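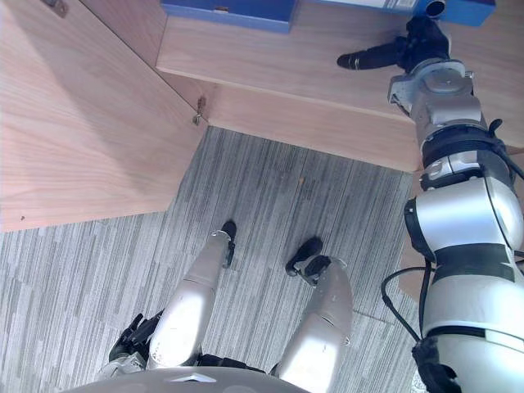
Photo: Buckley Robotics Club / build log

Buckley Robotics Club forum > Humanoid project > Shelf task, are we kidding ourselves?

torque_debt
Posted 20/11/2021

Picture at the top is the head view from the shelf task, legs at the bottom, right arm up by the blue boxes. I want to talk about whether this is worth the rest of our semester.

The plan everybody voted for was: robot stands at the shelf, finds a box, picks it up, hands it over. We have logged 40 attempts under the current settings. The writeup draft calls the results "encouraging." I read the log twice and I don't know what in there is supposed to encourage me. Most of the entries say "stopped by operator" and then nothing. Stopped why? Slipping? Bad aim? Somebody got nervous?

If we hand this in at the Binesgate showcase, the first judge who asks for a success rate is going to get a long silence.

hexkey_lost_again
You're reading the log like it's a scoreboard. It's a debugging log. Half of those attempts were me changing one number in the wrist offset and seeing what moved. I never meant them to count as tries.

torque_debt
Then why does the draft say "over 40 attempts"? Either they count or they don't.

hexkey_lost_again
Fair. I'll take that line out.

plainbearing
My issue is the camera view. Look how much of the right side is arm. The second box has the hand right in front of it. The closer you get to the thing you're reaching for, the less of it you can see. I said this in July when we picked the head camera and was told the software would handle it. Has the software handled it?

mossy_encoder
Sort of? The box position gets saved before the arm goes up. After that it's working from memory.

plainbearing
So it reaches blind for the last part.

mossy_encoder
I wouldn't say blind. The legs aren't walking during the reach, so the saved position should still be good.

plainbearing
"Should." On carpet. Has anyone measured how much the feet shift when the arm goes out?

mossy_encoder
No

kettle_logic
Can I say something about the cables. One of them makes a big loop out to the left of the arm. If that loop catches on the edge of the shelf on the way down, you don't have a grasping problem anymore, you have a repair bill. The Durkoton kit we used last year had clips for this and I know there's a bag of them in the parts drawer.

hexkey_lost_again
The loop is there for slack. Clip it tight and the elbow can't bend all the way. I tried.

kettle_logic
Clip it in two places and leave the slack between them. I'm not asking for tight.

torque_debt
Back to the main question. Is anybody against dropping the handover and only doing the pick? I'd sooner show one thing with real numbers.

sundial_b
Against. Picking up a box is something a cheap arm bolted to a table can do. The whole argument for using a humanoid was the handover. Take that out and we've got the most complicated way in the state of lifting a box.

torque_debt
We may already have that.

sundial_b
Sure, but the Nasuvum team is doing pick only and they have a proper fixed arm. We'd lose to them on their own ground.

plainbearing
I don't think we win either way, so I'd like to at least learn something. Run the same box, same spot, same start pose, and write down the reason for every stop. Nobody touches the offsets in between.

hexkey_lost_again
That's going to be really boring.

plainbearing
Yes.

mossy_encoder
I can add a stop reason to the log tonight. It will be a required field so the run won't save without it. Also, before anyone quotes it again, the 846 in the draft is saved camera frames. It is not grasps. Somebody copied it out of the wrong column.

torque_debt
Wow. OK. I was going to ask about that one next.

kettle_logic
This is why I don't trust the draft. What's the 372 on page two?

mossy_encoder
Also frames, the ones left after I threw out the blurry ones. I'll label both.

sundial_b
I'll go along with fixed-position runs if the handover stays in the plan until we see results. If the pick is bad, then we can argue about cutting it.

torque_debt
I can live with that. I still think we're going to end up cutting it. Changing the draft now to say "results pending" and deleting "encouraging."

hexkey_lost_again
Can I keep "promising"?

torque_debt
No.

kettle_logic
Cable clips first please, before any of the runs. I'll bring the small screwdriver since the club one is missing.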